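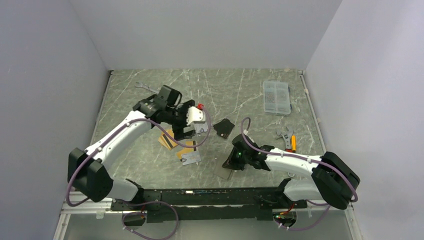
Filed under: Workplace & Technology | Local Business

3 min read

Robot arms take on card and wallet work at Urnel returns center

18 June 2018

Urnel, which handles returned goods for retailers and membership clubs, has put two-armed robot stations to work at its Waltmont building, in a job that until last winter was done entirely by hand. The stations sort and repack small personal items, mostly wallets, card holders and the plain striped cards that go inside them.

The company began the change in December with a single station. It now runs four, each with a pair of arms working over one tabletop. Urnel says the four stations together finished 1,142 items in their best week so far. A trained person is still faster on most items, the company says, but the stations can be left on through the evening, when the building used to be dark.

Urnel employs 109 people in Waltmont. Of those, 20 worked at the hand-packing benches before the first station arrived. The company says no one has been laid off. Four of the 20 have moved to jobs looking after the stations, and the other 16 remain at the benches on a changed schedule, with fewer hours spent on cards and more on items the arms don't handle, such as belts, keys and anything torn or stained.
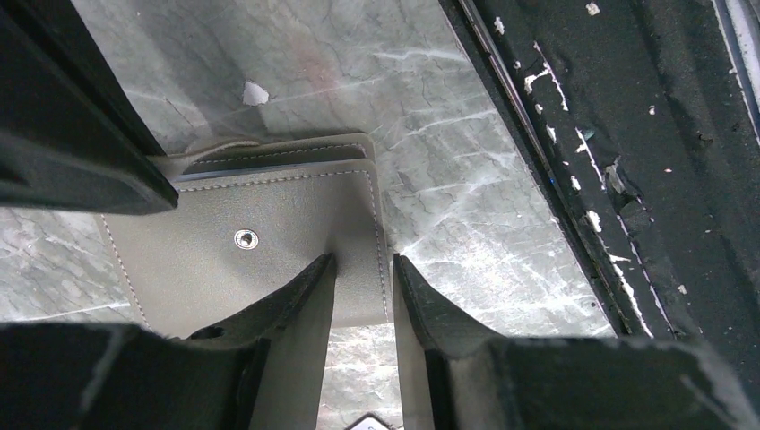 Wallets have taken the longest to get right, according to the company. They come back in dozens of styles and they bend when they are gripped. A station has to bring its two fingers in close to the edge before it can take hold, and details that a packer would not think twice about, like a round metal snap in the middle or a second layer stacked a little off from the first, can change how the piece needs to be approached. Workers spent much of the winter guiding the arms through the same few moves by hand, one style at a time. Urnel says each new style now takes less than a shift to teach.

The software comes from Keane, which supplied the first station on a trial basis and has since signed a two-year agreement with Urnel. Neither company would give the price.

For people on the floor, the biggest difference is in the pace of the day. Bench workers used to rotate every two hours because the card work was hard on the fingers and wrists. That rotation has ended, and breaks are now set by the clock. Station attendants walk between tables, clear items the arms have dropped or given up on, and record the reason on a tablet. They are paid one grade above the bench rate.

Some bench workers have raised concerns. In a written statement given to management in the spring, a group of packers asked for a promise that hours would not be cut as more stations come in, and for attendant openings to be offered inside the building first. Urnel agreed to the second request. On the first, it said it would hold hours steady through the end of the year and look at the matter again after that.

Training has been another sore point. The first attendants learned on the job over five days, and the statement said that was too short — several had never worked near moving machinery. The course now runs two weeks and includes time on clearing a jam and stopping the arms safely.

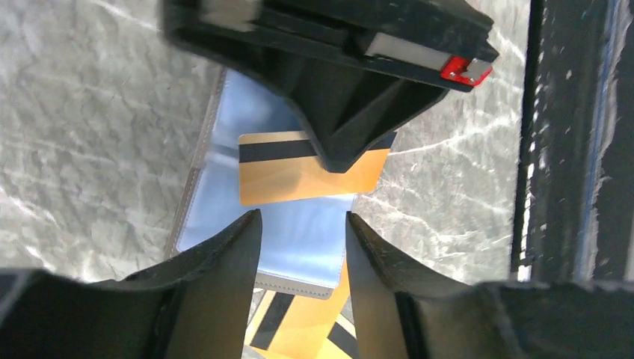
A gripper at work on a striped orange card lying across a light blue pad or pouch.

Cards are thin and lie flat, and picking one up cleanly is still the most common cause of a stopped station. Attendants log more calls for cards than for every other item combined. Keane is testing new fingertip pads that it hopes will help, with the first set due in Waltmont later this summer.

Urnel has a second, smaller returns building in Vemlow, where all packing is still done by hand. The company said it has no date for bringing stations there and will wait for a full year of results from Waltmont before deciding. Workers at both sites are to be briefed on those results when they are ready.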